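Fitting a riser to a wooden desk

Clear the desktop and wipe it down before you start. Set the board upside down on a towel, place one leg frame at each end and start all the bolts by hand. Leave them two turns short of tight. Turn the assembly over, press down on both ends and check for rocking - a twisted frame shows up now, not later. Then tighten. 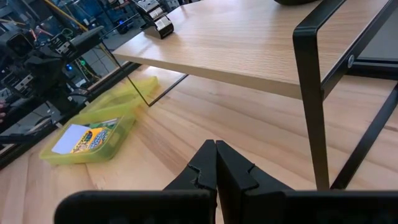

Position matters more than most people expect. Keep the riser far enough back to leave room for a keyboard, and run cables out behind the rear edge. On a riser with flat steel legs that wrap over the plank, like the black ones on this light wood board, look for the round bolt head under the board and check that it sits flush with the frame. Retighten after 2 weeks. Small metal items can stay on top; the space underneath is better left for paper and the keyboard.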